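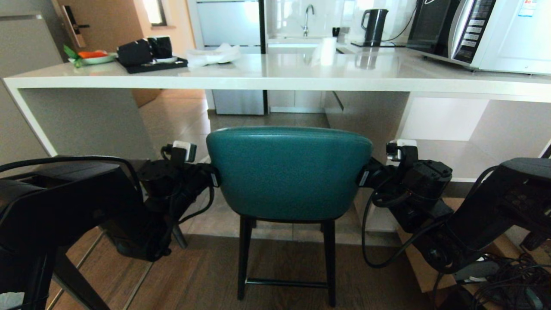 I finally swapped my old phone for the Sovska 4 last week, and so far I'm really happy with it! The battery gets me through a full day with 20 percent to spare (my last one quit by lunch). 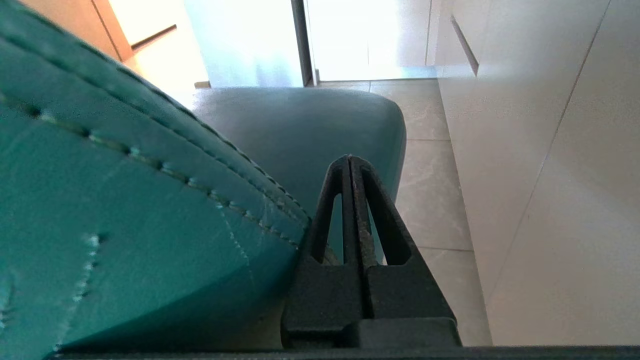
Setup was slow, though. It moved 1354 photos over and then asked me to sign in again, twice. Fahad Janjua says the January update is supposed to fix that. 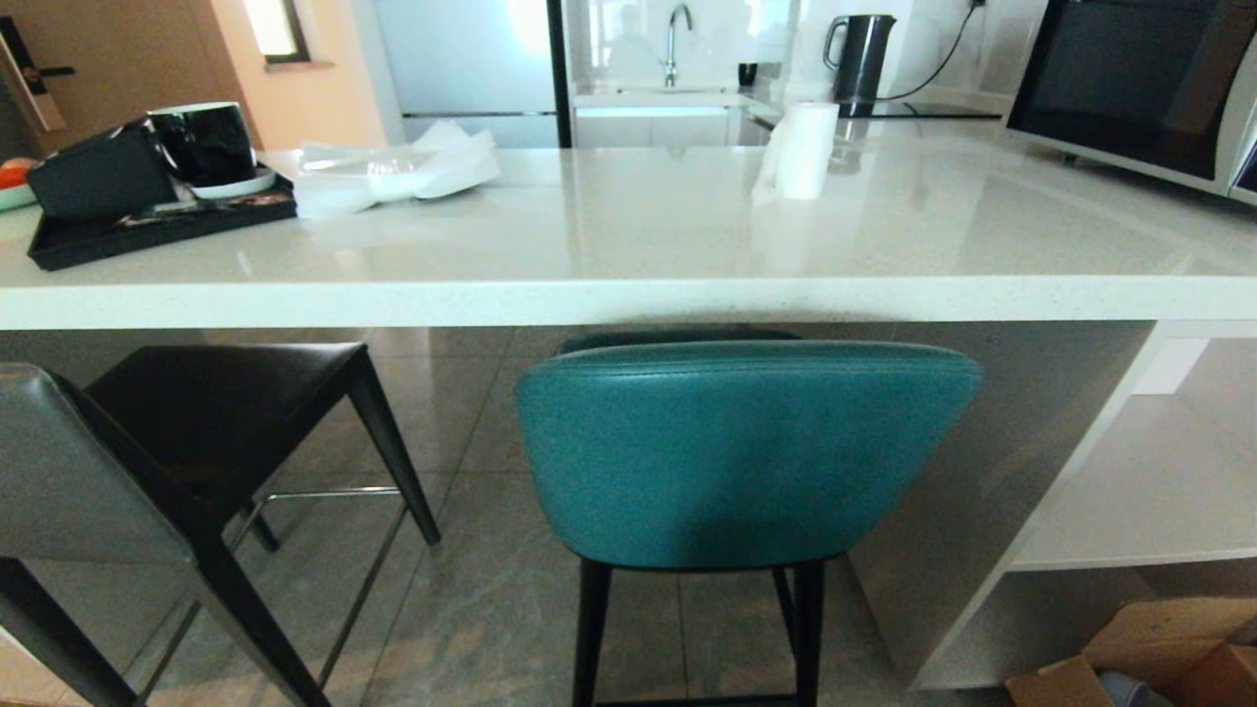

Coppens has it for around $100 off with a trade-in, so if you're due for a new one, go take a look.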